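Getting the Winter Out of Your Car, One Saturday Chore at a Time

I put this off every single year. The salt sits in the carpet, the windows get that gray haze on the inside, and I tell myself I'll deal with it when the weather's nicer. Then it's nicer and I'd rather be doing anything else. So this is my list, written down mostly so I stop skipping the same steps, and you're welcome to it.

Start with the floor mats. Pull all of them, even the back ones you think are fine, and lean them against a fence. Beat them before you get them wet! If you hose a mat full of sand you get mud, and then you're scrubbing mud. For the white salt rings I mix equal parts white vinegar and warm water in a spray bottle, soak the spot, wait 20 minutes and press a dry towel into it hard. Press, don't rub. You may have to go back over it once the carpet dries, as salt has a way of creeping up from underneath. My driver's side needed 5 rounds last spring and I could still find the line if I went looking for it.

Vacuum with the seats all the way forward, then all the way back. The rail tracks hold an amazing amount of stuff - fries, gravel, a hair clip, change. A stiff old paintbrush gets in there better than any vacuum attachment I own. I cut the bristles down to half length so they don't just flop over.

Inside glass is the one everybody asks me about. Do it in the shade, with two cloths, one damp and one dry. Wipe up and down on the inside and side to side on the outside, and when you see a streak you'll know which side it's on. Roll each window down an inch and get that top strip that hides in the seal. For the windshield, turn your hand over and push the cloth with the backs of your fingers so you can reach down where the glass meets the dash. My wrists complain every time.
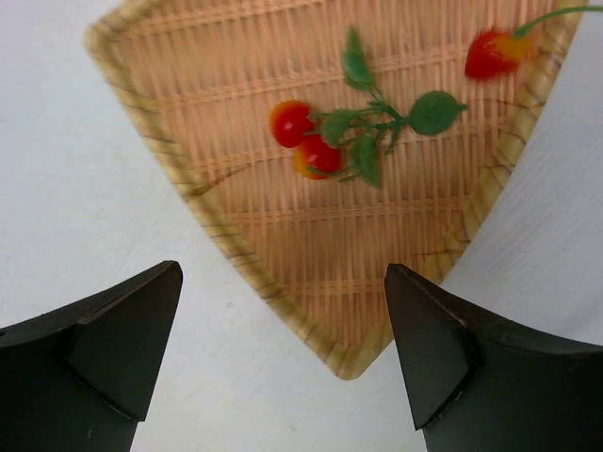 Sumau Avenue Home Garage Club - Tips & Tricks Page

Now the cup holders. If yours have the rubber liners that lift out, drop them in a sink of dish soap and forget them while you do everything else. If they don't lift out, put an old sock over the bottom of a travel mug, spray it with cleaner, set it in the holder and twist. I felt silly the first time. It gets the coffee ring, though, and I've done it that way ever since.

Vents: a foam craft brush from the dollar bin, barely damp. Don't spray anything straight into a vent, please. I did that once with something lemon scented and the car smelled like a cough drop until September.

Leather seats want less than you'd think. A drop of mild soap in a bowl of water, a soft cloth wrung out till it hardly drips, and a dry cloth right after. Test it somewhere hidden first, and keep it away from the little perforations if your seats have them. Conditioner goes on thin, overnight if you can spare the car. For cloth seats I use the same vinegar mix as the mats, except on anything greasy, where I let baking soda sit for an hour and vacuum it up.

Door jambs are where I used to quit. Open each door and wipe the painted part from top to bottom, then the rubber seal. A bit of silicone spray on a rag (on the rag, not the door) keeps the rubber from sticking when it freezes again. While you're down there, poke the drain holes along the bottom edge of the door with a plastic zip tie. If you hear water sloshing when you swing the door shut, they've been plugged for a while.

Last thing is the trunk. Take everything out, lift the floor panel and check the spare. Mine was way down on air and I'd been driving it to Nirnurau and back, 156 miles, feeling very prepared. Check the pressure on the spare's sidewall or in the manual, as the small ones take a lot more than your regular tires do. Make sure the jack handle is in there too.

I keep a bin by the garage door with the towels, both brushes, the spray bottle and a roll of trash bags, and nothing else is allowed in it. Wash the towels by themselves and skip the fabric softener, or they'll smear the glass next time.

Next month: headlight lenses, and which of the kits are worth the money.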